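Run 188

The wrist drifted two degrees every time the heater came on. Tolera Workneh had written this in the club log in December, and again in the next entry, and the second time he had underlined it.

Duván Ospina did not believe in the heater. He believed in the encoder cable, which Holzer had supplied in the wrong length and which the club had accepted so as not to miss the regional round at Skikimgate. He sat down at the desk at 1010 and opened the log.

"Run 187 failed at the grasp," he said. "Offset to the left."

"Two degrees."

"It doesn't say two. It says 'left, as usual.'"

Tolera had been tired when he wrote that. He loaded the Cledon profile, set the speed limit to 23 percent and sent the arm to its start pose. The task for the round was simple on paper: take one small part from a compartment, hold it clear of the box, put it back in the same compartment. The rules allowed no markers on the box and no correction by hand.
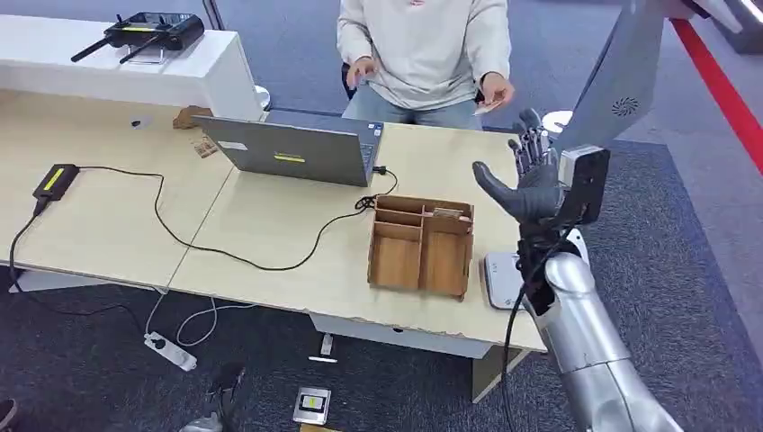
"Hold there," Duván said. He read the joint values aloud, wrist first, and Tolera typed them into the sheet beside the values from the day before. Six of the seven matched. The wrist was off by 0.4.

"Heater's off," Tolera said.

"Then turn it on."

They waited. The fan in the ceiling started, and a minute later the wrist value began to climb. It reached 1.1, then 1.6. Duván watched it pass 1.9 and closed the Holzer invoice, which he had kept open in another window all morning.

"It could still be the cable," he said. "A cable gets longer when it's warm."

"Not by that much."

"No."

Melis, the team they would meet in the first heat, was said to calibrate once a season. Tolera thought about that while he wrote a new routine – read the temperature, look up the offset, subtract it before the grasp. It came to eleven lines. Duván found an error in the fourth, a plus sign, and changed it.

"Run 188," he said, and started the clock.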